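Reading the Clenthorpe misconduct notices
2023-07-01

I spent most of June going through the police misconduct notices for Clenthorpe, which are published as separate web pages and taken down again after a fixed period. I wanted a plain table: rank, allegation, finding, outcome, date of hearing. Getting to one took longer than expected, and the notes below are mainly for anyone else who tries it with their own force area.

The first problem is that a notice and an outcome are different documents. The notice goes up before the hearing and gives the allegation in a paragraph or two. The outcome goes up afterwards, usually at a new address, and often words the allegation differently. The two are not linked. In most cases I could match them on the officer's name and the hearing date. Where the officer had been granted anonymity I had only the rank and the date to go on, and twice there were two hearings on the same date for officers of the same rank.

I ended up with 23 cases I am confident about. Another 3 are in a separate sheet marked "unmatched", and they will stay there until I have something better than a guess.

The second problem is vocabulary. A finding of misconduct and a finding of gross misconduct carry different possible outcomes, and local press reports tend to treat them as one thing. "Suspended" is worse. Suspension in this setting is a neutral step taken while a matter is looked into, on full pay, and it is not a penalty. A report saying an officer "was suspended over" something tells you that an allegation exists and that somebody senior thought the officer should be off duty. I have left suspension out of the table altogether. It is recorded so unevenly that a column for it would mislead.

Third, an officer who resigns before the hearing does not drop out of the process. The hearing can go ahead without them, and the outcome then reads "would have been dismissed". I coded these as their own category at first, then merged them with dismissals, then split them again after Euan Matheson wrote to point out that the merged figure could not be compared with the older lists. He was right. The split version is the one I am using, and the earlier file has been withdrawn.

On the scraping side there is not much to report. I used a short script to save each page as text every morning and compare it with the previous day's copy. Around 800 page copies came out of that, nearly all identical to the one before. The comparison was useful in two places. One outcome page had its hearing date corrected a week after it went up, with no note of the change. Another lost a whole paragraph on the officer's previous record, again without a note. I have kept both versions of each.

I tried Zovton for pulling the fields out automatically and gave up on it. It handled rank and date well enough, but it could not tell the allegation from the finding when both appeared in one sentence, and that happens often. Reading the pages and typing the fields by hand took 20 hours or so less than I had feared, mostly because the pages are short.

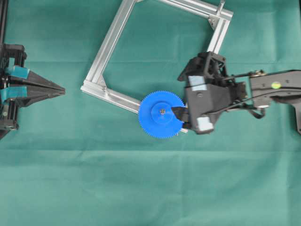
The table is sorted by hearing date and not by date of publication. The gap between the two runs from a few days to several weeks, and I could find no pattern in it by rank or by outcome. If you sort by publication date you get a cluster in the middle of the month that has nothing to do with when the hearings were held.

Names are not in the public version. They are on the original pages for as long as those stay up, and I do not see why my copy should outlast them. Each row has a case number of my own instead – please quote that if you write in with a correction.

Two things are still open. I have asked whether appeals are published anywhere, as none of the pages mention them, and I have had an acknowledgement but no answer. I would also like to do the same exercise for Pomare, where the notices are issued as scanned letters and will have to be typed out in full. I have made a start on the oldest of them.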